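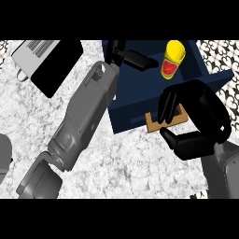

# Wudbridge Export Readiness Program: Progress Report to October

Prepared for the Findby Trade Development Fund by Noeline Maihi, Program Manager

## Summary

Enrollment has met its target, and the customs advice line opened on schedule. Work on tariff classification is behind plan. The program remains within budget, and no change to the grant total is requested.

## Enrollment and training

The program has enrolled 100 small and mid-sized firms, most of them in furniture parts, packaged food and light machinery. Four workshops were held during the period, covering rules of origin, export licensing, payment terms and freight contracts. Attendance was strongest for the session on payment terms. Several firms asked for a shorter version aimed at sales staff, and a draft is in preparation.

## Customs advice line

The line received 448 inquiries. The largest share concerned certificates of origin and the paperwork needed when goods pass through a third country. Kontogiannis, the customs brokerage under contract, answers technical questions that program staff cannot resolve. Its response times were within the agreed limit except in the opening weeks, when a second specialist had not yet been assigned.

## Tariff classification review

Under the grant agreement, the program is to review product codes for participating firms and identify shipments on which too much duty was paid. Nearly 700 product lines have been submitted. Progress has been slower than planned – many firms sent invoices without material specifications, and these had to be returned. A revised intake form is now in use. The Brorken office has lent an analyst to the review until the end of the grant year.

## Budget

Spending on travel was below forecast after the planned buyer visit was postponed at the host's request. Broker fees were above forecast. We ask the Fund to approve a transfer between these two lines, as set out in the attached schedule.

## Next period

Staff will give priority to the remaining classification files. The buyer visit will be rescheduled once dates are confirmed, and a survey of participating firms will be issued before the final report. The survey questions will be sent to the Fund for comment in advance.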